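4.2 Teaching the plate task in Redimar

I keep Redimar's planner and the Plistbridge viewer open side by side for this part - saves a lot of clicking.

1. Load scene 81 and wait for both arms to show as ready. I run the left arm with the scrubbing pad already gripped.

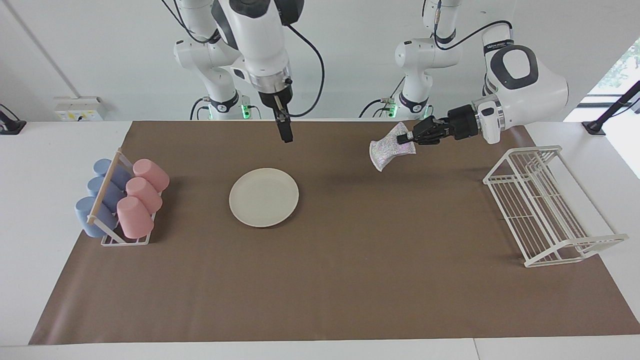
2. Set the plate as the target and press Plan. If you get error 637, the plate's pose is stale, so hit Refresh and plan again.

Note: keep the plate well clear of both racks. My planner gets fussy when it has to squeeze past wire!

3. Switch to the head view and check that the plate outline sits on the rim.
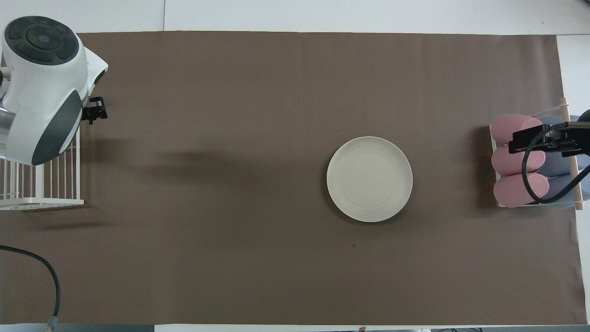
4. Save the plan, then play it back at low speed.

Caution: keep your hands off the table during playback.

Related items
Mogensen log viewer
Error codes 637 to 955
Release notes, version 6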